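Spare Rooms and Second Helpings

Hello again, and thank you to everyone who wrote back after last month's ramble about damsons. I had meant to write about the hedge this time, but the hedge can wait, as I've had house guests on the brain since Easter and I need to get it out of my system.

When we moved to Gendcombe I had a romantic idea that people would come and stay. In my head they would turn up for two nights with a bottle of wine and a good book, and then go home glowing. For the first year we had precisely my sister, who brought her own pillow and complained about the owls. Since then things have picked up rather a lot, and this spring we've had people in the spare room nearly every week. I love it! I'm also very tired.

So I've been trying to work out what makes a good guest room, as opposed to a room where you keep the ironing board and apologise for it. My first discovery is that bedding should be dull. I used to have a patchwork quilt on there that I was terribly proud of, and every visitor folded it up and put it on the floor in case they spilt tea on it. Plain grey sheets and soft green pillows have been so much more relaxing for everybody, me included.
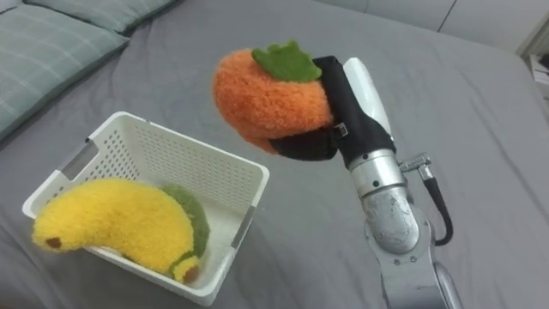 Grey sheet, checked pillows and a basket of plush fruit.

The second discovery is that people want to be told things. I always thought it was rude to hand someone a list of instructions with their towel, but Mark Anthony Sison, who stayed with us for six nights while his kitchen was being ripped out, told me on his last morning that he'd been having cold showers all week. He hadn't liked to ask which way the tap went. Six nights! I felt dreadful. Now there's a card on the landing with the shower on it, and the wifi password, and the fact that the back door sticks and you have to lift it as you push.

I've also put the bus times on there, for what they're worth. The 206 to Samwood goes from the bottom of the lane and takes the pretty way round, past the reservoir, and if you've got nothing to do all day I can recommend it. If you've got a train to catch, ask me for a lift. I'll be cross about it but I'll do it.

Then there's breakfast, where I've gone completely the other way and stopped fussing. I used to do eggs. I used to ask people how they liked their eggs the night before, like a hotel, and then lie awake remembering who was poached and who was scrambled. These days there's bread, there's butter, there's whatever jam is open, and there's a big pot of coffee from Brito, the little place next to the chemist (they'll grind it for you if you ask before noon, when the queue gets silly). 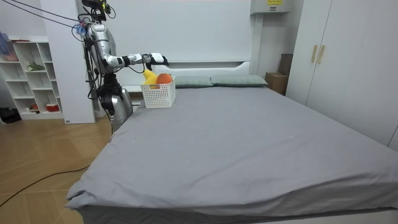 Dinner is harder, because by the second evening you've run out of the meal you do for guests. Mine is a chicken thing with olives, and it has served me faithfully for years, but it only covers one night. What I've settled on for night two is a big tray of roasted vegetables with a lump of feta in the middle, and 800 grams of new potatoes if there are four of us. Everybody picks at it for hours. Any leftovers go into a frittata the next day, and by that point they're practically family and can help with the washing up.

A word about washing up, while I'm here. Let them do it. I spent years shooing people out of my kitchen and I think it made them feel like they were in the way. Some of the best conversations I've had in this house have been with somebody holding a tea towel and asking me where the colander lives.

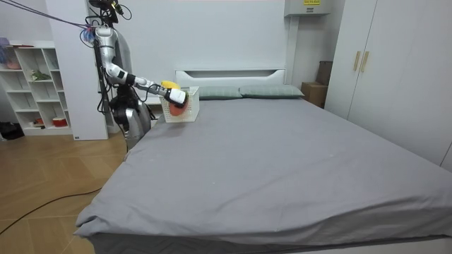
Dates and bits

The next supper at Stuvevier is on May 14, 2026, and it's bring a dish as usual. We had a great many quiches last time, so if you were thinking of a quiche, perhaps think of a salad. Doors open at 6 and there's parking behind the hall.

I'm also after a folding bed to borrow for July, when both my nephews are coming at once and neither of them will share. They're great big lads now, so it needs to be a proper one and preferably without a bar across the middle. 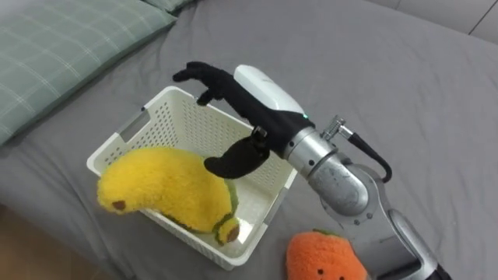

If you've got one in the loft, drop me a line and I'll come and fetch it, and there'll be a jar of something in return. The damson has all gone, I'm afraid, but the marmalade set beautifully this year and I've more of it than we could ever eat.

Hedge next time, I promise.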